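Entreprise > Qui sommes-nous > Notre histoire

Szabó est une petite maison de couvertures et de plaids. Nous travaillons à Pullent, dans l'ancien bâtiment de la laiterie, à côté du canal. Au début nous étions deux et nous faisions seulement des réparations : des ourlets, des fermetures, des doublures de manteau. Les plaids sont venus après, à la demande d'un hôtel de la région qui voulait des pièces faciles à laver.

Aujourd'hui l'équipe compte 19 personnes. La coupe et la couture se font sur place, la broderie est confiée à l'atelier Jostex, avec lequel nous partageons aussi le camion de livraison. Nos tissus arrivent en rouleaux et nous les laissons reposer quelques jours avant de couper, parce que la maille bouge encore un peu. C'est une habitude ancienne chez nous et nous la gardons.

Notre collection principale s'appelle Unar. Elle existe en 20 coloris, du gris clair au vert bouteille, et en trois dimensions. Pour les hôtels, les crèches et les maisons de repos, nous acceptons les commandes jusqu'à 1000 pièces. Les particuliers peuvent commander une seule pièce, le prix est alors celui de la boutique.

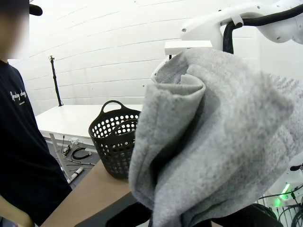

Tissu polaire gris clair chiné.

La boutique est ouverte du mardi au samedi, elle ferme en août. Vous pouvez apporter un plaid acheté chez nous pour refaire la bordure, même s'il a déjà beaucoup d'années. Nous demandons seulement qu'il soit lavé. Les chutes sont mises de côté dans des sacs à l'entrée et les écoles de Pullent peuvent les prendre gratuitement, il suffit de nous prévenir la veille.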